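Estow fan news, 08/08/2024

Dear members, thank you for the many kind messages after our last letter. We are now almost 1,000 people on the list, and I try to answer everybody, but please have patience with me.

The new Estow single is called "Macapagal" and it came out at midnight. It is four minutes long and she sings the second verse very low, in the same way as on the first record. Jinfeng Zeng has already written down the words, and you find them in the Lyrics section. If you hear a mistake, please write to her and not to me.

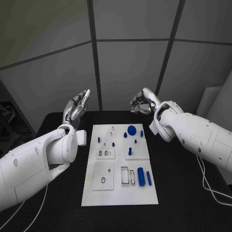 Two robot arms over a white board with blue and white parts.

The autumn tour has 26 concerts and ends in November at the Evari hall. Our club has received 40 tickets for the last evening. Kwabena Appiah makes the list, so send him your full name and your member number. One ticket for each member only.

The fan calendar from Trivus is sold out and they will not print it again. I still look for good photos from the spring shows, also small ones.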